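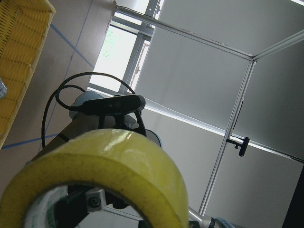
kolar_v wrote:
Before anybody recommends a brand, how heavy are the boxes? I went through this when we moved out of Gastcombe. Cheap yellow tape held fine on the light cartons and let go on every box of books.

jzapata wrote:
Mostly books and kitchen stuff, so heavy. It's 83 boxes if my list is right, all going into a storage unit in Prenton until spring. The unit isn't heated. I have the one big roll and I'm wondering if I should use it up or buy something better before I start. Also, one strip down the middle or the H pattern?

radomir.polak wrote:
H pattern on the bottom, single strip on top. One strip down the seam, then one across each end so it covers the gap. Run the middle strip at least a hand's width down the side of the box. Most of the failures I see are people stopping right at the edge.

kolar_v wrote:
Agree on the bottom. For storage I'd do the H on top too. It keeps dust and silverfish out.

Kvido S wrote:
H pattern is a waste on a decent carton. I packed 296 boxes for the shop in December with two parallel strips down the bottom seam and none of them opened. The end strips don't carry any weight.

radomir.polak wrote:
They stop the flaps from shifting when you drag the box. And your boxes were new. Used cartons have been bent at the corners already.

Kvido S wrote:
Then don't drag them.

jzapata wrote:
Mine are used. Got them from the grocery store and a neighbor. Some still have the old tape on them, should I pull that off?

radomir.polak wrote:
No, you'll take the top layer of paper with it and then nothing sticks well. Leave it if it's flat. Put the new strip where there's bare cardboard on both sides of it.

nbrabec wrote:
The unheated part matters more than the pattern. Hot melt glue gets stiff in the cold and the ends lift. Acrylic is slower to grab but lasts longer in storage. Look at the inside of the core or the wrapper, sometimes it says which one you have. If it doesn't say, tape up one box, leave it in the garage for a week and see if the ends curl.

Tape the boxes indoors too, whichever you use. Rub the strip down hard with the side of your fist.

kolar_v wrote:
Yellow tape isn't always old tape, by the way. A lot of people think it is. Some of it is sold that color. What you want to check is whether it comes off the roll in one piece or splits.

We use cookies to remember your login and show you relevant threads. By continuing to browse you accept our cookie policy. Accept | Manage settings

jzapata wrote:
Pulled a few feet off the roll. It comes off clean but it's loud, my dog left the room. Is loud bad?

nbrabec wrote:
Acrylic is often the noisy one, but I wouldn't go by that alone. Do the garage test.

Kvido S wrote:
Loud is fine. For the books get smaller boxes. No tape fixes a big box full of hardcovers.

jzapata wrote:
I know, half of them are too big. I was going to put books on the bottom and towels on top.

radomir.polak wrote:
That works if you can still lift it. Heaviest ones on the floor of the unit, on a pallet if they'll let you have one, and not right against the outside wall.

jzapata wrote:
OK. Garage test this week, H on the bottom, and I'll pick up a second roll either way. I'll post how the ends look.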